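Last updated: November
Filed under: Jobs > Housekeeping & Laundry > Part time

Linen and room turnover person wanted, Dankwa guest rooms

Need someone soon, mornings, 26 hours a week to start. Small rooms, one bed each, laundry gets done on site. You strip, wash, dry, make the bed again, clear up whatever got left behind and bag it for the front desk. Then next room.

What we're after:
- can put a fitted sheet on by yourself and get it flat, no creases
- checks for stains BEFORE the bed gets made, not after
- knows how to run a stacked washer and dryer, or willing to learn
- OK on your feet, some lifting (wet bedding is heavy)
- shows up on time — 8:30 am start, we mean it

Hotel experience nice but not neccessary. Mei Lindqvist trains all new people, first week is paid same as the rest. Bonus of $100 after 60 days. Uniform top provided, bring your own shoes.

Gray sheets, one of the rooms:
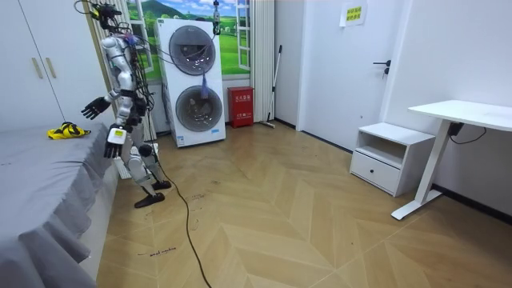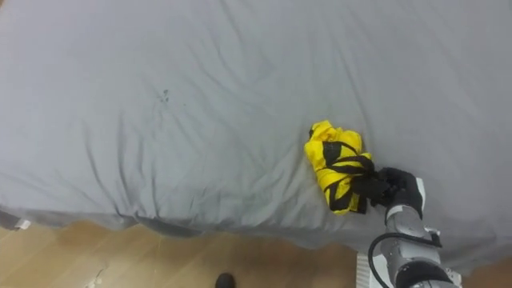 Stains get pretreated and go in a seperate load, don't mix them in with the towels. Anything that won't come out, set aside and tell Mei, she orders replacements. Lost items get a tag with room and time.

To apply, stop by the desk before noon and ask for Marisol Kincaid, or leave a note with your name, phone and which mornings you can work. No resume needed. One reference please — old boss is fine, family isn't. Short trial shift, paid, then we let you know same day.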